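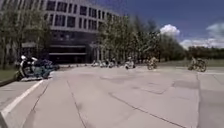 Front plaza, walkway side, looking toward the main building.

ZUVIS GROUNDS - EXTERIOR WALK CHECKLIST
Site: Seok building, front plaza and approach
Round: November, started 7:40 am
Marks: OK / WATCH / FIX / N/A

1. Slab joints - trip edges
WATCH. Walked the long diagonal seam end to end with the straightedge. One lip over the limit, lower end, chalked it. Rest fine. Recheck after first hard frost.

2. Slab surface
OK. Darker patches are weathering or old patch work, couldn't tell which on every one. Tapped them, nothing hollow. No loose bits underfoot.

3. Joint filler
FIX. Missing in a couple of short runs near the right hand border line. Weeds not in yet. Need 15 ft of backer rod plus sealant, the gray not the black. Last batch was black and we got an email.

4. White stripe, left side
WATCH. Readable the whole way up. Worn in places. Could go one more winter, would rather not. Quote from Zotivell covers 200 ft of restripe, min charge applies either way so add the loading bay at the same time.

5. Scooter parking
WATCH. Parked up by the far end of the stripe. Walking route still passable when I went by, measured 70 in clear. Keep an eye on it at lunch. Ask Zullow again about a marked bay, no reply to the last one.

6. Drainage / standing water
OK. Bucket test by the border section, ran off fine. Didnt do the building side, ran out of time.

7. Grass strip and low curb
OK. Mowed. Curb sound, no rocking pieces. Edge trimmed back enough to see where the paving stops. Clippings blown off the walkway please, not onto it.

8. Trees by the facade
WATCH. No hangers seen from the ground. Left group has branches across the front of the building, check clearance to glass from the inside. Leaves on slabs = slip risk, sweep before 8 am till the drop is done.

9. Hedge
OK. Clipped, low, sight line over it is good. Leave as is. 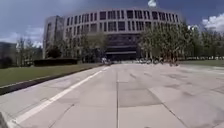 10. Darker slab section, mid plaza
OK. Reads as a different gray from the stone next to it, level all round though. Slip test pass dry. Wet test still owed, bring the pendulum kit and a full can of water.

11. Scuffs and streaks, right half
OK. Cosmetic. Pressure wash in spring, low setting, keep the lance off the joints.

12. Entrance approach
OK. Door mats flat. Ramp rail tight. Exterior lights not checked, was daylight, put on the evening round.

13. Signs
N/A this round.

TO DO
- Grind chalked lip, item 1. Cone it untill done.
- Sealant order, item 3
- Sign off Zotivell quote, good for 12 more days
- Wet slip test
- Building side drainage

Copy to front desk and the Zuvis folder. Next walk same route, start at the grass side.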